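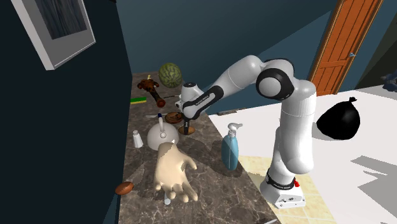
Noman Jatoi reckons the number 16 bus is the only reason he still sees his sister on a Sunday, and he told me so before I'd even got my notebook open. She's up in Jonmont, he's down here in Fallidell, and from the end of July there won't be a Sunday bus between the two.

I've been riding the 16 since I was at school, so I won't pretend I don't mind. The notices went up at the stops on Wednesday, July 11, 2018 and they don't say a lot. Weekday buses stay as they are, Saturdays lose the last one home, and Sundays go altogether. Dernent, the firm that runs it, told me over the phone that too few people get on to pay for the driver and the fuel. They gave me a figure for June – 358 Sunday passengers over the whole month – and said they'd need a good deal more than that.

Well, 358 sounds like plenty to me! I went up and back last weekend and had to stand as far as the Jaiswal garden centre, next to a man with a tray of tomato plants (he got off at the church and very kindly let me have his seat). It was raining, mind you, and the bus is always fuller in the rain.

There's a petition on the counter at the post office and another at the chip shop. Between them they had 200 names by Friday teatime, mine included. Vasilis Mujić, who started it, wants the council to chip in for a smaller bus, with 2 trips each way on a Sunday instead of the five we have now. He's asked for it to go on the agenda at the next meeting, which is in the church hall at half past seven. I'm told the car park gate sticks, so walk if you can.

Dernent say they'll listen to any offer the council makes but the new timetable is already at the printer's.

Comments

Maureen T: Signed it this morning. My Sunday shift starts at nine and a taxi would eat half my wages.

hilltopdave: Five buses was always too many. Two would do us fine if one of them came back after tea.

Jan: Does anyone know if the petition can be signed online? I can't get down to the post office before it shuts.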